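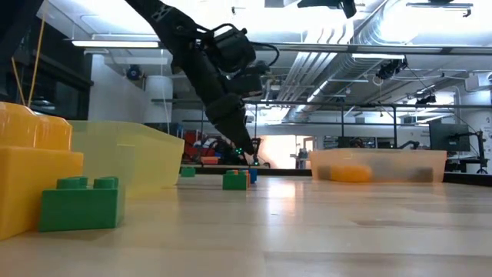

A brick sorting station in the Koskela room, with the arm over three bricks.

Robot operators, part time (2 openings)
Zikum - Irnia site

Zikum is hiring two operators to record examples for a learning system that handles small objects. You will guide a robot arm by hand controller through short tasks, mostly picking up toy bricks and putting them in plastic bins. Each run is saved and used to train the system.

What the work involves
Set out the bricks and bins from a layout card.
Guide the arm through the task at a steady pace.
Mark each run as good, failed or unclear, and type a one-line note if the gripper slipped or a brick tipped over.
Reset the table and go again. A full shift is 100 runs.

Failed runs are kept, so please label them as they happened. The current set is called Flammont and holds 2311 accepted runs. We need another 613 with green bricks before we change to new objects in June.

What we ask for
You are 18 or older and can work standing or on a high stool for up to two hours at a time, with breaks in between. You can tell green, blue, orange and yellow apart under indoor lighting. You write short, clear notes in English. Experience with robots is not needed. People who have done lab work, sewing, model building or a lot of gaming have tended to pick up the controls quickly, but we train everyone the same way.

Hours and pay
Shifts run from 8:30 a.m. to 12:30 p.m. or from 1 p.m. to 5 p.m. You choose one and keep it for the whole contract. Pay is hourly, the same for both shifts, and training is paid. The rate is on the application form.

How to apply
Fill out the form at the front desk or ask Maribeth Bautista in hiring to send you one. No cover letter, please. If we invite you in, you will spend 40 minutes at the station with Toivo Harju, who runs the recording shifts - closed shoes are required, and long hair must be tied back.

We reply to all applicants, usually within two weeks.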